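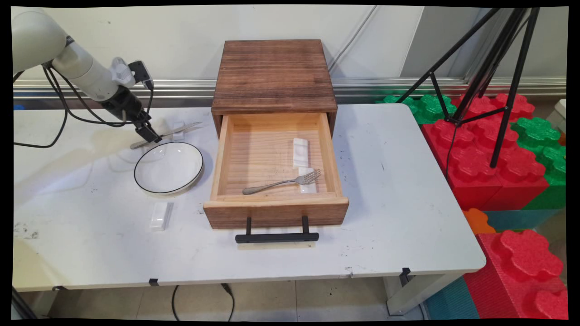 A white plate with a thin black rim, and a table knife lying behind it.

Table setting

Table setting (or laying the table, or "doing the table," as we said in my house) is the business of putting out plates, cutlery, glasses and napkins before people sit down to eat. The word covers both the job itself and the result, so you can make a table setting and then admire the table setting. One person's share of it is called a place setting, or a cover if you're reading an older book. I've been keeping this page going for the Dullby household wiki for a good while now, and I'm still adding bits, so forgive the lumps.

The basic place setting

Most American tables use the same plan. The plate goes in the middle of the place. Forks go on the left, the knife goes on the right with its cutting edge turned in toward the plate, and the spoon goes outside the knife. The water glass stands above the knife. The napkin goes left of the forks, or on the plate, or under the forks if you grew up with my aunt (I still do it her way when I'm in a hurry).

If there's more than one of anything, you set it in the order it will be used, working from the outside in. Soup first means the soup spoon is on the far right. Salad first means the small fork is on the far left, and if you serve salad after the main course, as plenty of French and Italian families do, the small fork moves inside. I got this wrong for years and the salad tasted the same!

The bottoms of the handles line up with each other, usually an inch or so from the edge of the table. Some people use the top joint of the thumb to measure, and I'm one of them.

Where the knife came from

For much of the Middle Ages in Europe you brought your own knife to dinner. Hosts didn't generally supply one. It had a point, because you speared your meat with it, and it hung from your belt the rest of the day. Spoons were around too, but the table fork took its sweet time. It was used in Byzantium and then in Italy long before the English would have much to do with it, and early fork users elsewhere got laughed at for being fussy.

As forks caught on, the knife no longer needed to spear anything, and the rounded tip slowly became normal. In 1669 Louis XIV of France went further and banned pointed knives at the table and in the street. The blunt table knife we all have in the drawer comes down from that change.

The habit of turning the blade inward is often explained as good manners, a way of not aiming an edge at your neighbor. You'll read that everywhere. I haven't found an early source I'd bet money on, so I'm leaving it as "often explained." If you pick the knife up with your right hand the edge is already facing the right way for cutting, and that may be all there is to it.

Plates

Before plates there were trenchers, which started out as thick slices of stale bread and later became squares or rounds of wood. A wooden trencher sometimes had a little hollow in one corner for salt. Pewter came next for those who could pay for it, then glazed earthenware and porcelain.

A modern dinner plate usually runs 10 inches across or a bit more. Older ones are smaller. I have a stack of my grandmother's Brostach plates, and when I put one on top of a new one from the store, there's a good wide ring showing all the way round. They fit old cupboards too, where newer plates can stop the door from closing (check before you buy a set, I did not).

Rims are a matter of taste. A wide rim gives you somewhere to put your thumb. A coupe plate has no rim at all, just a gentle curve up at the edge, and sauces like to run on it. Banded plates, with a line of color around the edge, have been made in restaurant china for ages, and I'm very fond of them.

Service styles

Two grand styles get mentioned in every book. In service à la française, many dishes were put on the table at once and diners helped themselves to what they could reach. In service à la russe, which spread through western Europe in the nineteenth century, dishes came one after another and were served to each person. The second one is the reason for all that cutlery. If every course has its own tools and you want them out at the start, you end up with a row on each side.

Family style is the one I know best, with bowls passed around by hand. It wants fewer forks and more trivets.

Setting for a crowd

The biggest table I ever helped with was the Saturday supper at Karley, for 200 people. Todor Delić ran the hall and he set one place himself, at the end nearest the kitchen, and told us all to copy it. We laid plates first down the whole length, then came back for forks, then knives, then glasses. It's much faster than finishing each place before you move along. He'd also borrowed more than 700 pieces of cutlery from the Berisha restaurant, in bread crates, and the forks came in three patterns. We kept each pattern to its own table and it looked quite deliberate.

Left-handed guests

The standard setting stays the same for left-handers in formal use. At home, switch it if they'd like it switched. My brother never cared about the forks and only ever wanted the corner seat, so his elbow had somewhere to go.

See also

Napkin folding
Tablecloth sizes
Trencher
Washing up by hand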